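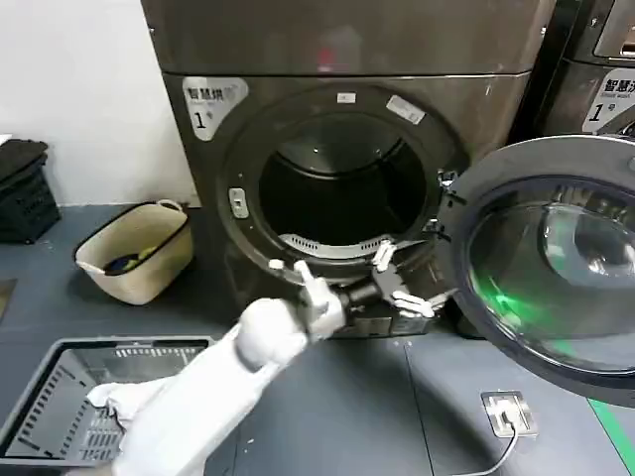

Who signs off the Clesstead laundry room before it opens again?
Whoever did the walk-through, plus Delia Henríquez for the electrical items. Both names on the sheet or it stays shut.

CLESSTEAD – LAUNDRY ROOM CHECK
6 Feb 2022
Checked by: Braulio Cervantes

1. Exit door opens fully, no boxes behind it – OK
Closer is slow. Shuts in the end.

2. Emergency light, test button held – FAIL
Dim after a few seconds. Battery on order from Gosthorpe.

3. Extinguisher, pin and gauge – OK
Tag ok till July. Bracket loose, tightened it.

4. Lint filters cleaned, all dryers – OK
Bag was full, emptied. Please do this every evening, not when it gets noticed.

5. Duct behind dryers, joints taped – REDO
Tape lifting at second elbow. Use the foil kind, the gray cloth stuff dries out. Trinidad has a roll.

6. Gas shutoff reachable, tag readable – OK
Mop bucket in front agian. Moved.

7. Floor drain, water poured – OK
Slow. Hair.

8. Water hoses, bulges or drips – OK
Drip at cold tap by the sink, hand tight fixed it. Look again next round.

9. Outlets near sink, trip test – NOT DONE
Tester is at Ocampo. Delia to do.

10. Detergent shelf, caps on, nothing unlabelled – FAIL
One bottle no label. Thrown out. Told Gervasio.

Open items: 2, 5, 9. Number 10 closed same day.
Meter reading for the file – 3,873
Recieved by: S. Fuentealba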